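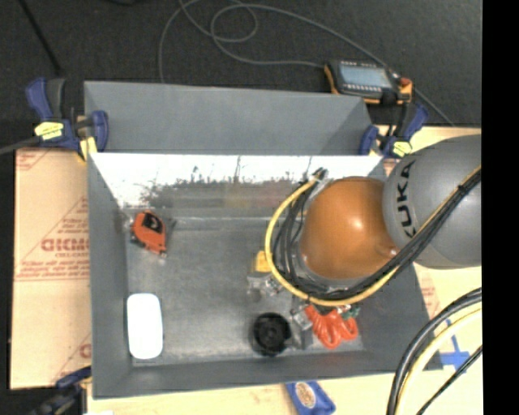 4.2 Do reminder letters bring borrowers back?

The claim that a posted reminder raises the return rate of overdue library books rests on less than is usually supposed. Kuo and Hsueh reported a clear gain at the Enwood branch, and their result has been repeated in council papers ever since. We went back to the same question with 242 overdue accounts drawn from two branches, Enwood and Skemer, and we are not persuaded.

Our first difficulty is with the comparison group. At Enwood, borrowers who got no letter were mostly those whose address on file was out of date. People who have moved house are less likely to bring a book back whatever the library does, so the letter is being credited with the effect of a settled address. Yip raised this point in passing but did not follow it up.

We removed accounts with a known wrong address, leaving 225. Letters were then sent to half of the remaining borrowers at Skemer, chosen by lot, and at Enwood by the old method. After 14 days the Skemer groups could hardly be told apart (Figure 2). Enwood still showed a gap in favour of the letter – smaller than the one first reported, and open to the same objection.

Figure 2. Share of overdue books returned after 14 days, by branch, with and without a letter. Accounts with a wrong address are left out.

A second difficulty is what counts as a return. Yang treats a renewal over the telephone as a return, on the grounds that the borrower has been in touch. We do not. The book is still on somebody's bedside table, and the next reader is still waiting for it. Under Yang's rule the letter does look useful at both branches, but most of that gain is made up of renewals, and many of those books fell overdue again.

Bright has suggested that the wording of the letter matters more than the sending of it. That may be so. The Skemer letter was a plain one and named no charge, whereas the Enwood letter gave the sum owed in its first line. Our figures cannot separate wording from branch, and we would be wary of any study of this size that said it could.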